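Manipulation Software > Planning and Control > List Archive

Home | Archive | Threads | Subscribe | Search

Print this message | E-mail this message

Subject: Re: Collision margins and planner timeouts in the kitchen environments

To the members of the list,

The maintainers of the Vumum planning stack wish to respond to the message forwarded by the Hennessy integration group, the relevant portion of which is reproduced here.

> We have been running the benchtop pick set against the current
> release candidate and are seeing a failure pattern that was not
> present in the previous release. Of 832 episodes, 68 ended with the
> planner returning no path, although the start and goal
> configurations both pass the collision check when tested separately.
> The failures cluster in layouts where the target lies close to a
> flat item such as a tray or board.
>
> Our controller settings have not changed. We have raised the
> planning budget from 2,000 iterations to several times that
> figure with no improvement. Could the maintainers please advise
> whether the default collision padding was altered, and whether the
> old behaviour can be restored by a parameter?

The short response is that the default padding was altered, and that the old behaviour can be restored. The maintainers regret that the change was recorded only under the geometry heading of the release notes, where users of the planner would have had little cause to look for it.

In the previous release, padding was applied to the links of the arm and omitted from the fingers of the gripper. The release candidate applies one value, 27 millimetres, to every body in the kinematic chain, fingers included. On an open counter the difference is seldom noticed. Beside a tray, the padded fingers have very little free volume in which to descend, and a sampling planner will exhaust its iterations long before it finds the corridor. Raising the budget is therefore unlikely to help.

The collision check passes at both ends for a separate reason. The stand-alone checker reads its padding from the Drenura configuration file, whereas the planner now reads the value compiled into the robot model. Until the two are reconciled, a configuration accepted by the checker may be rejected by the planner. This is a defect and has been entered in the tracker as such.

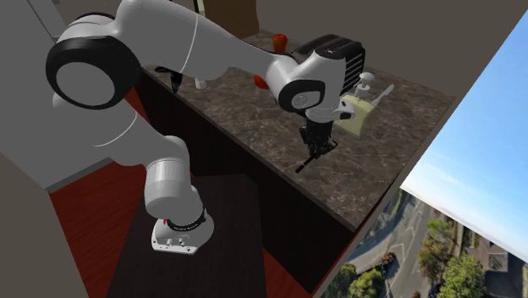
Users who require the earlier behaviour should set the finger padding to zero in the robot model and rebuild the collision cache. The cache must be cleared by hand beforehand; the present build does not detect a change in padding on its own, and a stale cache will reproduce the fault exactly. The setting for the links should be left at its default.

Those who work with small upright utensils are asked to consider an intermediate value. With no padding on the fingers, the planner will propose approaches that pass very close to neighbouring objects, and any error in the estimated pose is then carried directly into the motion. In simulation the pose supplied to the planner is normally exact, and results obtained with zero padding should not be taken as evidence that the same setting is suitable for hardware.

The Hennessy message also raised, in a portion not quoted above, the matter of segmentation on patterned stone. The perception module fits a plane to the counter before extracting clusters. It makes no use of colour at that stage, so mottling and veining in the surface should have no bearing on the fit. Thin objects are another matter. A board lying flat may fall within the plane tolerance and be absorbed into the counter, in which case it never reaches the planning scene as a separate body. The tolerance may be lowered, although doing so on noisy depth data will produce spurious clusters near the back edge.

It would assist the maintainers if members reporting failures of this kind would attach the following:

- the robot model as loaded, including all padding values
- the planning scene exported at the moment of the request
- the random seed and the iteration limit
- the planner log at the verbose level

Screen captures are welcome but cannot take the place of the exported scene.

A corrected build will be placed on the Duslow mirror in May. It will return the finger padding to its former default, draw both modules' values from a single file, and rebuild the cache whenever that file is altered. The parameter names will remain as they are, and no changes to existing launch files are anticipated. Groups that have already adopted the uniform value and wish to keep it will need to declare it explicitly -- the compiled figure will no longer be honoured.

Members who have published or circulated success rates obtained with the release candidate may wish to note the padding in force when those figures were recorded.

Further correspondence on the cache defect should be sent under a separate subject line, so that the two discussions may be archived apart.

On behalf of the maintainers,
Vumum Planning and Control

Previous message | Next message | Back to thread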